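Hand-held Gripper Sessions, Clornovbridge Set: Data Card and Handling Rules

Maintained by Haf Dafis and Gwion Kneath
Last edited 14 January 2021

Scope

This card covers the recordings made with hand-held grippers at Clornovbridge. It also sets out the rules people have to follow when they add to the set. The Trinthorpe recordings have their own card and were made under an older version of these rules. Do not merge the two without reading the section on versions below.

The set has 264 accepted episodes. Another 57 were rejected at review and are kept in a separate folder called held. They stay there so that reviewers can check their own decisions. Do not train on them.

Who may record

Anyone who has done the two practice sessions and signed the recording sheet. A person who has only done the Rowlands induction still needs the practice sessions, as the Rowlands grippers close differently and people bring the habit with them.

Before recording

Check the lens on each gripper and wipe it with the dry cloth, never a sleeve.
Open and close both fingers fully, twice.
Look over the cable where it meets the body. If the jacket is split, tag the gripper and put it back on the shelf.
Write the gripper numbers on the sheet before you pick them up.
Tell everyone in the room that you are starting, including people who are working on something else.

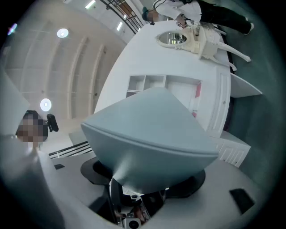 Faces are pixelated before any footage leaves the recording machine. This applies to everyone, staff included, and a signed consent form does not change it. The wide lens takes in far more of the room than most operators expect, so assume that anyone on the same floor is in view. Reflections count too. If a reviewer finds a face that was missed, the episode goes back to held and the whole session it came from is checked again.

Screens, badges and letters with a home address must be put away first. We do not blur text afterward. If it can be read, the episode is dropped.

During recording

One task per episode. If you drop the object, stop, say "drop" out loud and end the episode. Do not pick it up and carry on.
Move at the speed you would use with your own hands, or a little slower.
An episode may run up to 4 minutes. Longer tasks have to be split at a point where both grippers are open.
Keep loose clothing and hair away from the fingers.
Two operators may work in the same room if each has a separate work area agreed beforehand. If they need to pass each other, both stop.

Markers
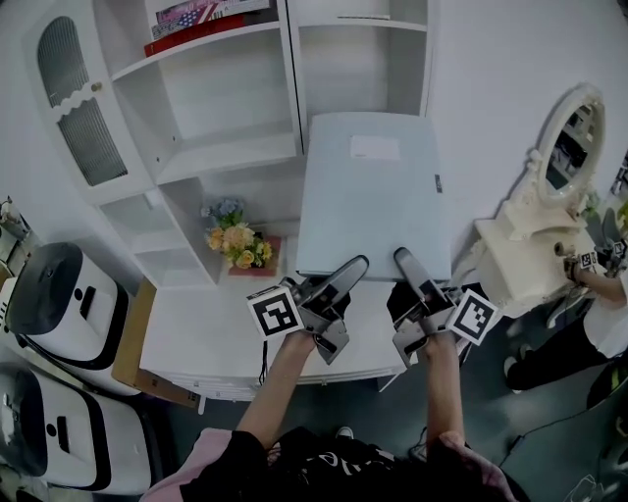
Tracking problems caused more rejections in November than anything else, and most of them came down to markers that were bent, dirty or covered by a hand. Each marker must lie flat and keep its full white margin. Do not trim the card to make it fit. The large square markers go on the outer side of each gripper, one to the left of the left gripper and one to the right of the right one, so that they stay clear of the work when both fingertips are brought up to the same object, such as the front edge of the blue box. If you find you have to turn your wrist inward to reach, move your feet.

Replace a marker when a corner lifts. Glue over the top is not a repair, because it shines under the ceiling lights and the pattern is lost. Spare cards are in the drawer marked Rostitz.

Labels

Each episode has a task name, a short sentence in plain English, the gripper numbers and a result. The result is one of done, partly done, or not done. The operator fills it in right after the episode and a second person confirms it at review. Where they disagree, the reviewer's entry is used and the operator's is kept in the notes field.

Please write what was handled and where it went. "Moved box" is too short.

Known problems

Depth is poor on pale, smooth objects.
Some early episodes have left and right gripper numbers swapped. The corrected list is in fixes.txt.
Audio was recorded by mistake in the first two sessions. It has been deleted from all copies we hold. If you have an older copy, delete it and tell Haf.

Versions

Version 2 is the current one. It added the rule about splitting long tasks and changed the result field from yes/no to the present three values. Trinthorpe episodes still use yes/no, and "no" there can mean either partly done or not done.

Requests and corrections

Send corrections to Gwion Kneath with the episode name in the subject line. Requests to have a person's footage removed go to Haf Dafis and do not need a reason.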